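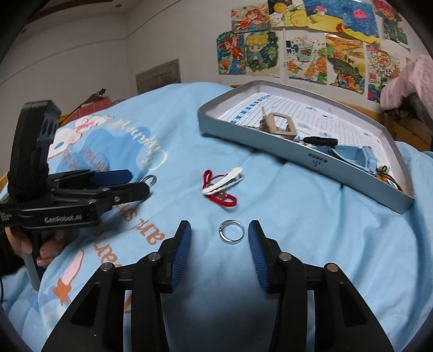
smallparcel_clandden
Posted in Shipping and Fulfillment, Apr 7, 2020

What daily cutoff time should a tiny shop use once a courier starts coming to the door? I run an online accessories shop out of my home in Clandden, and up to now I've driven everything to the drop-off counter myself, whenever the pile got big enough. Nearly everything I sell is small. A typical order is a silver ring and a white hair clip going in one padded mailer, so packing is fast and the whole day's shipping fits in one tote. Now Tóth (our regional courier, they're great!) has offered me a regular weekday pickup at 3 p.m. and I'm so excited to stop driving across town that I said yes before thinking it through.

Last year I shipped 3,869 orders, and 827 of those went out in December, so I have quiet months and then one really wild one. My site currently says "ships within two business days," and people still write to ask if theirs went out the same day. I'd love to promise same-day shipping for anything ordered before a certain time. I just can't decide what time! Noon feels safe. 2 p.m. looks so much better on the product page, and I think it would catch a lot of the lunch break shoppers.

I print labels through Itby, one order at a time as they come in. I know there's a batch screen in there somewhere but I've never used it. It's just me packing most days, with a helper during the holidays.
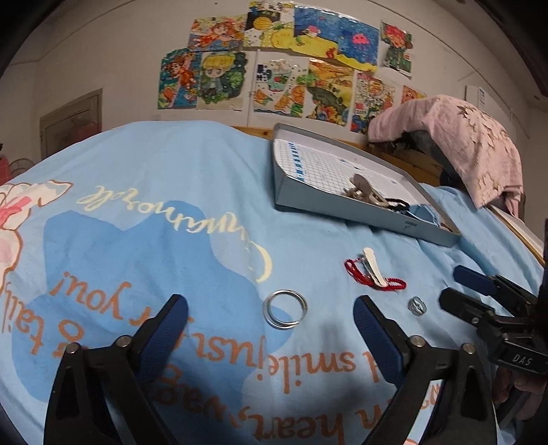 The other thing I'm unsure of is what happens to orders that come in after the cutoff on a Friday. Do you pack them right away so they're ready for Monday, or leave them and start fresh? And do you print the labels before the weekend or wait? I've read that some carriers don't like it when a label has been sitting around with no scan, and I get nervous emails from buyers too when tracking says "label created" for three days.

Any real numbers or routines from people who've made this switch would be wonderful. Thank you!!

docksidebins

Congratulations on the pickup, this is such a fun stage to be at! I made the same move with a small parts business in Tevham and it gave me my afternoons back.

Go with noon to start. The way I'd work it out is backward from the truck. Pickup is at 3, but you want to be finished at 2:30, since drivers run early as well as late. Then take off the time it takes you to pick, pack and label the biggest batch you'd expect on a normal day, and add a cushion for the printer jamming or the phone ringing. Time yourself on a real day with a kitchen timer, start to finish, including the walking back and forth for tape. My own guess was way too low the first time I tried it. I was only counting the packing and had forgotten the part where I hunt for the right item.

You can always move a cutoff later and everyone is happy. Moving it earlier gets you complaints from your regulars, so leave yourself room.

A few more things that made a difference for me:

Do two packing rounds. I do one first thing in the morning for everything that came in overnight, and a second right at the cutoff. By noon most of the work is already in the tote, and the second round is a handful of mailers. This one change is bigger than any choice of hour, I promise.

Learn the batch screen in Itby. You tick the orders, pick one package type for all of them, and it prints the labels in a run with the packing slips in matching order. With products as small and light as yours you probably only need two package types. Set them up once as presets and you'll fly through it.

Sort the pick list by shelf location if you can, and by product if you can't. Walking to the ring drawer one time for nine orders is so much nicer than nine trips.

Write the time zone next to the cutoff on your site. "Order by noon Eastern" or whatever yours is. I left it off for a year and had the same conversation over and over with customers on the other coast.

For Fridays, I pack the late orders on Friday afternoon while I'm still in the groove, but I don't print the labels. Each sealed mailer gets the packing slip tucked under a rubber band, and Monday morning I run the batch and stick the labels on. No early tracking emails that way, and Monday is a breeze. Do check each slip against the label as you go, though. I swapped two once and had to mail both again at my own cost.

For December, change the promise ahead of time. Put up a banner that says same-day shipping is paused and orders go out the next business day, then take it down in January. In my shop 423 orders landed in the first two weeks of last December and I would have been a wreck trying to hit noon every day. People are really understanding when they see it before they buy.

mailerfan

2pm is fine, I do 2 with a 3:30 pickup and never had trouble. Rings don't take long to pack. Just get a thermal printer if you don't have one, best thing I ever bought!!

quietwarehouse

Lots of good stuff in the first reply. I'd add one thing on the courier side – ask Tóth for the pickup window in writing and not only the time. Mine was described as "3 p.m." on the phone and turned out to be any time between 2 and 4, and the agreement said I had to be ready at the start of it. If yours works the same way, a 2 p.m. cutoff is already too late, and even noon gets snug on a busy day.

Also ask how they scan. Some drivers scan each parcel at the door and some take the whole tote and scan at the depot that night. Either one is okay, but if it's the depot, your customers won't see any movement until late evening, so a line in your shipping email such as "tracking usually updates overnight" will save you a lot of typing. If the driver doesn't scan at the door, print the end-of-day manifest from your label software and have it signed. It's one sheet of paper and it lists everything that left the house, so if something goes missing you have a place to start.

And find out what they charge for a no-parcel day! Mine lets me cancel up to 10 in the morning for free. In a slow month that's worth knowing.

I moved from noon to 1 p.m. after 4 months, once I'd seen how the days ran. Start early, keep a little notebook of when you finish each day and when the truck shows up, and you'll know when you have slack to give back to your customers. Have fun with it!

smallparcel_clandden

Thank you all so much! I called the courier this morning and the window is 2:30 to 3:30, so noon it is, with two rounds. I also found the batch screen (it was under Orders the whole time) and did my first run of labels before lunch. Going to try the rubber band trick this Friday and I'll post again once I've been through a few weeks of it.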